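Devadiga
Petit fil sur les câbles de bureau et les sacs à fermeture éclair. Le français est ma troisième langue, soyez indulgents avec mes accords !

Devadiga
En juillet nous avons changé les tables chez Paltum. Les nouvelles sont blanches, longues et courbes, très belles, mais elles n'ont aucun tiroir. Tout ce qui dormait dans les tiroirs est donc remonté sur la table : adaptateurs, chargeurs, petites cartes, vis dans leurs sachets.

Devadiga
J'ai d'abord essayé les boîtes en carton. Une boîte par personne, avec le prénom dessus. Après deux semaines, chaque boîte contenait un seul grand nœud et un vieux ticket de cantine. Je ne recommande pas.

Devadiga
Ensuite j'ai commandé un organiseur Skivico, celui avec beaucoup d'élastiques à l'intérieur. Il a coûté 56 euros, et je trouve que c'est trop. Les élastiques sont très serrés, il faut deux mains et de la patience pour sortir un simple câble de souris.

Devadiga
Maintenant nous utilisons des sacs souples, sans compartiments. On ouvre, on met, on ferme. C'est moins élégant, mais les collègues le font vraiment, et pour moi c'est le critère principal.

Devadiga
Côté tables : 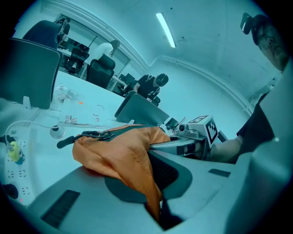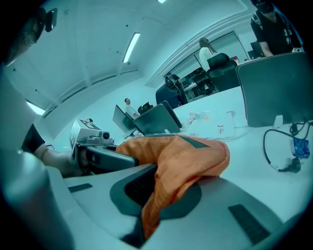
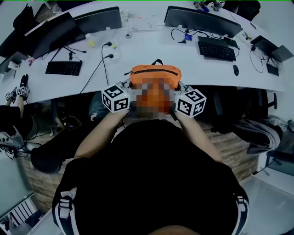

Devadiga
Pour choisir un sac, je regarde la fermeture avant le tissu. Une fermeture sur toute la longueur du haut permet de voir le fond, et on ne gratte pas avec les doigts pour trouver la petite clé USB. J'aime aussi la couleur vive : l'orange se retrouve tout de suite sur une table blanche, alors que mon sac gris de la maison disparaît sous n'importe quel papier. Et la boucle noire sur le dessus, je voudrais la même sur tous nos sacs, pour les pendre aux crochets du mur.

Devadiga
Pour les crochets, j'ai pris la marque Hekel, un lot de 30. Ils se collent. J'ai attendu une nuit complète avant de pendre quelque chose, comme c'est écrit sur la notice. Un seul est tombé, il était collé sur la peinture neuve.

Devadiga
Ma méthode pour remplir : les câbles roulés en cercle, fermés avec un bout de velcro, les plus lourds au fond. Les adaptateurs au milieu. Les choses fragiles ne vont pas dans le sac, elles restent dans leur sachet transparent et vont dans l'armoire.

Devadiga
Ce que je n'ai pas encore résolu, ce sont les multiprises. Chez nous elles sont posées sur la table et les câbles font des serpents jusqu'aux écrans. J'ai vu des paniers en métal qui se vissent sous le plateau, mais je n'ai pas le droit de percer les tables (j'ai demandé deux fois, par écrit).

Devadiga
Si quelqu'un connaît un système avec des pinces, qui tient bien sur un bord courbe, je prends la référence. Les pinces droites que j'ai essayées glissent un peu plus chaque jour.

Devadiga
On me demande les étiquettes : ruban blanc tissé et feutre pour textile, repassage sans vapeur. Sur le sac gris, l'encre a tenu au lavage à la main. En machine, je n'ai pas encore osé.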